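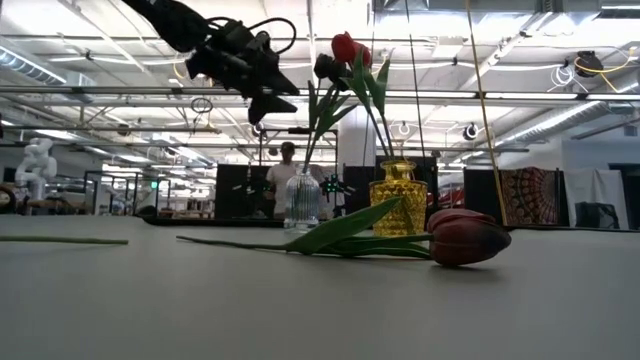 Background

Our project looked at how long cut tulips last after they are bought, and whether the type of water makes a difference. Sena Issahaku and Wing-yan Lui did the survey together. Wing-yan did the vase tests and I wrote up the results.

Shops in Stiltgate sell most of their tulips in April. We asked two of them for their sales records. The Ho flower stall sold 1,483 stems that month and the larger shop on Skenberg Road sold 3,055. Neither shop keeps a record of how many are thrown away, so we could not work out the waste from these numbers.

Survey

We handed out 200 survey forms and got 53 back. Most people said they used plain tap water and changed it only when it looked cloudy. A few added sugar. Only four people said they cut the stems again at home.

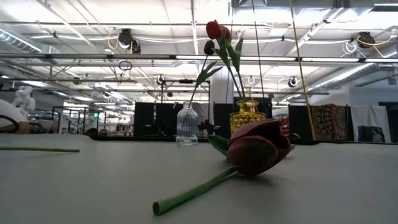

Several people wrote that tulips bend over after a day or two and that they throw them out at that point. Tulip stems keep growing after they are cut, so bending does not always mean the flower is finished.

Vase tests

Stems in tap water lasted six days on average. Stems in sugar water lasted five, and the water smelled bad by day three. Changing the water daily added one day. We would need more stems to be sure of this.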